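Magazine > Home & Habits > Small Rooms

The Bottle Corner
By Maham Bangash

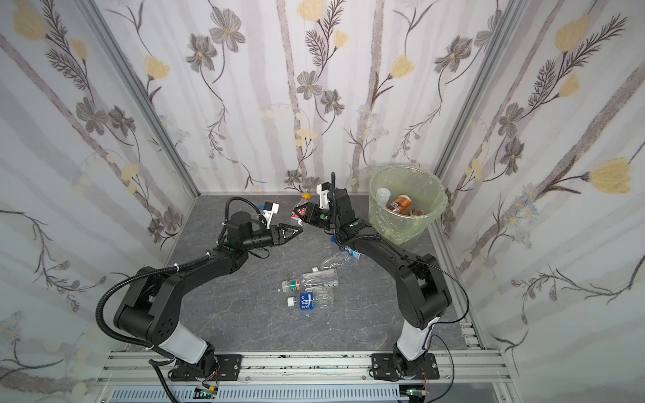

I came to the subject of plastic bottles through wallpaper, of all things. Last winter I was writing about people who paper the spaces most of us paint white and forget (pantries, closets, the odd bit of wall behind a washing machine), and again and again I found the same thing at the back of those spaces: a bin, and a bunch of empties that hadn't quite made it in.

So I started asking about the bins, and people had so much to say!

Zarmeena Kiani has a utility nook in her house in Naston, papered with big loose flowers on all three sides. She put it up over one December evening and swears the nook has been tidier ever since. "I never looked in there before," she told me. "Now I want to see the flowers, so I pick up the bottles." Her bin used to be a lidded steel one. She swapped it for a see-through plastic one and wishes she had done it years ago. With a clear bin you know how full it is from the doorway, and the light comes through it in the loveliest way when the sun gets around to that side.

A pale green bin against a floral wall is a wonderful thing, by the way. Green sits so easily among petals and leaves that you can leave it out all day. And a marbled gray floor underneath calms everything down, which matters if your paper is as busy as Zarmeena's.

Then there's the question of where it goes. I'm a firm believer in the back corner. Bottles roll, and a bin in the middle of the floor gives them a full circle to roll away in. Tuck it into the corner and the walls do half the work. Osaze Nwosu, who runs a juice counter in Prundberg and gets through 732 bottles in a good month, takes this so seriously that he marked his corner with tape.

Caps on or caps off? Ask your local program, because Prundberg and Naston don't agree. I love a colored cap, though. Blue, orange, yellow, they're the cheeriest part of the pile, and Osaze's kids sort theirs into jars before anything gets thrown out. Labels I leave alone unless I'm told otherwise.

My own routine takes two minutes after supper. Everything that's on its side on the floor gets picked up one at a time, by the neck, and dropped in bottom first so it stands up. You can fit so many more that way. I used to toss them in by the armful and spend twice as long chasing the ones that bounced out.

I've since papered my own corner with a leftover roll that cost me 30 dollars. The seams are a bit off near the baseboard and I adore it.

Comments (3)

Nhi Ung
Bottom first!! I tried it tonight and got the whole week's worth in. Where did the leftover roll come from?

Shuk-fan Leung
We did roses in the laundry room and the paper lifted where the bin rubs against it. Leave a little gap.

Maham Bangash
Nhi, a clearance shelf at a paint store in Skendutside. Shuk-fan, good tip, I'm moving mine out an inch.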